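台所の引っ越しは、最後にやかんを包む

私は日本に来る前、家を2回引っ越しました。日本に来てからは3回です。そのたびに台所をいちばん後に片づけます。友だちはみな反対のことを言います。台所は物が多くて時間がかかるから、早く始めなさい、と。引っ越し会社のドロレン(Drollen)からもらった小さい冊子にも、同じことが書いてありました。「使わない食器は二週間前から」。正しい助言だと思います。それでも私は、台所だけはできるだけ長く、台所のままにしておきたいのです。

理由を日本語でうまく言えるかどうか、少し心配ですが、書いてみます。

部屋というものは、箱に入れ始めた日から部屋の力が弱くなります。本棚が空になると、居間は音が響くようになります。寝室はカーテンを外した夜から、もう他人の部屋のようです。けれども台所は、やかんと茶碗が一つあれば、まだ人が住んでいる場所です。夜の11時に疲れて座り、お茶を飲むことができます。お茶を飲んでいる間は、どこへも引っ越しません。

もう一つ、私は包むことについて意見があります。今の引っ越しでは、何でも透明なビニールで巻きます。皿も、棒のような長い物も、時には新品の箱までもう一度巻きます。透明なら中が見えるから便利だ、と言われます。私は前の引っ越しで箱を152個作りましたが(家族の物と仕事の物が一緒でした)、新しい家で役に立ったのは、透明かどうかより、何と一緒に入っているかでした。スポンジは石けんのそばにあってほしいし、コードはその機械のそばにあってほしい。包み方の丁寧さだけを考える人は、この「そば」という関係を壊してしまうことがあります。

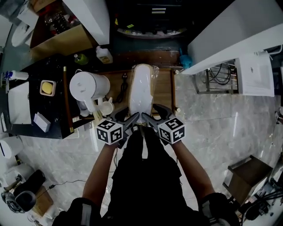 片づけの途中の台所。白い電気ケトルのそばに、小さなカップ。

ケトルとカップが隣にあるだけで、私はこの板の上を台所だと感じます。流しの横には黄色い石けんもあります。段ボール箱が開いていても、手を洗う所と湯を沸かす道具が見えていれば、私には十分です。ビニールに包まれた白い物がすぐ近くに横になっていますが、二つの時間が同じ板にのっているようで、私は好きです。

反対の意見も公平に書きます。オベイダット(Obeidat)という片づけの雑誌を長く読んでいますが、そこでは「一つの場所を完全に終えてから次へ行く」方法をすすめています。途中の状態が長いと、物が混ざり、人は疲れるそうです。確かに私も、瓶を入れた箱に洗剤を入れて、あとで困ったことがあります。液体の入った瓶は立てて、ふたをテープでとめて、食べ物と別の箱にするべきです。この点では、私は自分の方法をすすめません。

コードについても失敗しました。長いコードをまとめて一つの袋に入れたら、どれがどの機械のものか分からなくなりました。今は一本ずつ丸めて、紙に名前を書いて結びます。面倒ですが、新しい家の最初の夜に床に座って黒いコードの山を調べることに比べたら、ずっと楽です。

ですから私の提案は、全部を最後にすることではありません。めったに使わない鍋や大皿は早く包んでください。調味料も、二種類か三種類だけ残せば生活できます。ただ、湯を沸かす物、カップ、石けん、ふきんは、出発の朝まで外に置いてください。そして、それらを一つの箱に一緒に入れて、新しい家でいちばん先に開けてください。私はこの箱に番号を書かないで、「お茶」とだけ書きます。

来年の1月にまた引っ越すことになりそうです。今度の台所は今より狭く、流しの横に物を置く所がほとんどありません。どこにケトルを置くか、まだ決めていません。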